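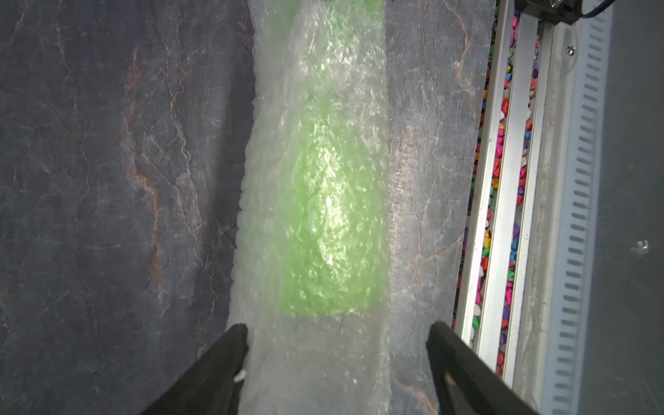

Bubble wrap over a green bottle, from the wrist camera.

So I've spent most of my evenings lately on one stupid-sounding question, which is: where does the bottle end?

If you're new here, I write the perception and grasp planning code for our little two-arm setup. The project is called Wandeo, and it's the one I keep promising to write up properly (I will! soon!). The arms wrap things in bubble wrap. My part of it is the software that has to figure out where an already wrapped thing is, which way it points, and where the fingers should go.

You'd think the second half of that would be easy once you have the first half. Find the object, fit a shape to it, close on the middle. That's how the old planner worked and it was fine for boxes and mugs and anything else with a proper outside. Then you roll a bottle up in a sheet that's longer than the bottle, and now there are two objects in one. There's the wrap, which is what the depth data sees, and there's the bottle, which is what you care about. The tail of the wrap looks just as solid as the rest of it in the point cloud. Try to lift by the tail and you're holding a fistful of plastic with something heavy swinging off the end.

Depth was a mess in general, I should say. All those little air cells throw back glints, and the depth map comes back full of holes, and the hole filling step (which I wrote, so I can be rude about it) happily smooths the whole thing into one long sausage. My first fix was to crank up the filtering. The second was to crank it back down again. Two weeks, gone.

What got me moving was a note from Dennis Heywood, who worked on the old Catterall sorting code and has a lot more patience with color than I do. He said stop asking the depth for something the color already knows. A bright green bottle glows right through the plastic, and past the base of it the wrap goes pale. So now I run two masks. One is the outline of the whole bundle and comes from depth plus edges. The other is just saturation inside that outline, cleaned up a bit, and it gives me a blob that's pretty close to the real bottle. The long axis comes from the first, the grasp range from the second. It's maybe a page of code and it beats the thing I'd been building since May.

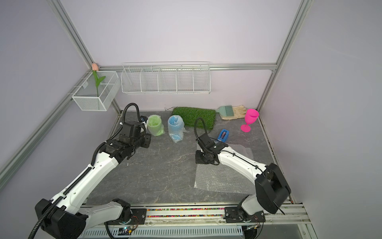
Color alone won't save you, obviously. The highlight down the middle of a shiny curved surface is basically white, so the saturation mask gets a bite taken out of it and if you're unlucky it splits in 2. I close the gaps before picking the biggest blob. And anything bright outside the bundle has to be ignored, so the outline mask really does have to come first. I had them in the other order for one whole evening and the planner got very interested in the beads along the rail.

On the control side I've changed less. The approach is still a straight line in the wrist frame with a slow last stretch, but the target now gets recomputed from the wrist view on the way in, five times a second. Faster than that and the estimate jitters, because the glints move whenever the camera moves. Nigel Dawber thinks I should put a proper filter on it and he's right, I just haven't.

The tooling got some love too. I ripped out the Indard log viewer and wrote a small one that plays both arms and all the cameras on one timeline, with the masks drawn on top. I've gone through 104 recorded grasps with it so far, and I can't believe I was scrubbing through separate files before. If you do any of this kind of work, write the viewer first! I say this every time and then I don't do it.

Still on the list: clear bottles, where the color trick gives me nothing, and deciding what to do when the two arms both have a decent grasp and each one's planner thinks it should go first. At the moment the left arm wins because it's first in the config file. I also want to move the whole thing over to the Wurmont message format before the logs get any bigger.

I'll put the mask code up once I've taken out the embarrassing comments. Give me a week or so.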